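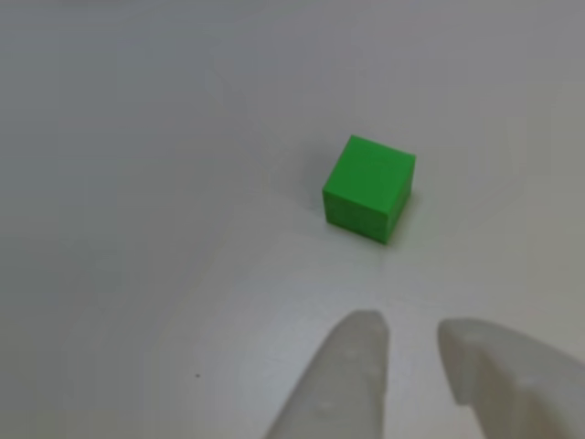

I'd been trying to get someone who clears goods through customs for a living to sit down with me for most of a year. The one who finally said yes had two conditions: no name, and I'd buy the pie. So we met on a Tuesday at a diner near the Rasteck rail yard, in the back booth, and she talked through two slices of cherry and most of mine.

She's been a customs broker for 25 years, the last stretch of it at Hilteo, a small brokerage that handles paperwork for importers who are too small to have a trade department of their own. Kitchen shops, lamp people, a guy who brings in nothing but hinges. I went in wanting to talk about the end of the duty exemption on cheap parcels, which I'd been writing about here as a question of theory (you may remember, and a few of you wrote in to disagree!). She wanted to talk about forms.

"Everybody argues about the rate," she said. "Is it ten percent, is it twenty. My clients can do percentages. They can't do the form."

Let me back up for anybody new to this. For years, if you ordered something small from overseas and it was worth less than a set amount, it came in with no duty and hardly any paperwork. People in the trade call that the de minimis rule. It was meant to spare the government the trouble of collecting pennies, and then online shopping came along and an awful lot of the world's stuff started arriving in little padded bags. Domestic retailers hated it, and they had a point, seeing as the store down the street paid duty on its container and the website didn't.

I asked her whether she thought the old rule was fair.

"No," she said, right away. "I'd have told you that ten years ago. My lamp people were paying full freight the whole time. They bring in a pallet, they pay. Somebody else sends the same lamp one at a time to your front porch, no duty. How's that fair?"

So she was glad to see it go? She made a face at that and went back to the pie for a bit.

"I was glad for about a week."

What changed her mind was volume. The month before the rules shifted, her office filed 859 entries. The first full month after, it filed 1,558, with the same staff and the same two printers. Now, I'd have guessed that was terrific news for a broker, and I said so. She laughed at me, loudly enough that the couple in the next booth looked over.

"Those aren't good entries," she said. "A good entry is a container of one thing. One product, one code, one value, done. These are a box with a scarf and a phone case and a garlic press, and every one of them needs a classification and a country of origin. I charge a fee and I lose money on the fee."

I've spent a lot of years saying that trade barriers cost more than the duty they bring in, and I usually wave at the compliance costs on my way to something more exciting. Talking to her made me wish I'd slowed down there. The tariff on that garlic press might be forty cents. The person who has to look at it, find the right line in the schedule, type it in and be legally on the hook for it costs a lot more than that, and none of her time shows up in the revenue figures when somebody gives a speech about how much money we're raising.

She told me about one client, a shop called Wulleo that sells sewing notions, mostly buttons and trim. The owner used to reorder in dribs and drabs, a small parcel whenever a color ran low. Now every parcel is a formal headache, so the owner orders once or twice a year, guesses at what will sell, and borrows to cover the stock.

"And guesses wrong," she said. "You want to know how many mustard-colored zippers are in that storeroom?"

I did want to know, but she wouldn't say.

Origin is the part that really gets her going — she put her fork down for this. A button might be molded in one country, dyed in a second and carded in a third, and the rate depends on which of those counts. She had one shipment, worth $100 on the invoice, that took eight emails to settle. The supplier kept answering a different question than the one she'd asked. By the end the importer told her to just pay the higher rate and be done with it.

"Which is what a lot of them do," she said. "They overpay because it's cheaper than being right."

I've had that sentence on a sticky note over my desk ever since.

I did push her a little. If the exemption was unfair and closing it is a mess, what would she do? I figured she'd say lower the rates, since that's what I would say, and I was already nodding. Nope. She'd keep a duty on parcels and make it flat.

"One number. I don't care what's in the bag. You pay your flat charge and it moves. Save the codes for the containers."

I told her a flat charge falls hardest on the cheapest goods, and therefore on the people buying the cheapest goods. She agreed with that and said the present system does it too, with extra steps and a broker's fee on top. I still don't love her answer. I'd take a low, even rate and a generous exemption that the shop with the pallet could use as well. But I've had a harder time arguing with her since than I've had with most of the economists I know.

We talked some about Malik, the software her office rents to suggest classification codes. She likes it fine for shirts. It once told her that a bird feeder was furniture, and she keeps the printout in her desk drawer. A person still has to check every line, she says, and the person who signs is the person who gets the penalty letter.

Toward the end I asked if she'd ever thought about getting out. She said she thinks about it every month when the statements are due, and then one of the hinge guy's containers comes through, clean as a whistle, and she cheers up. Her license is framed over the copier. She's training a new hire, who is quick and careful and, as of last week, asking about vacation days.

Then she looked at her phone, said there was a container on hold over a missing signature, and asked the waitress for a box for the rest of my pie.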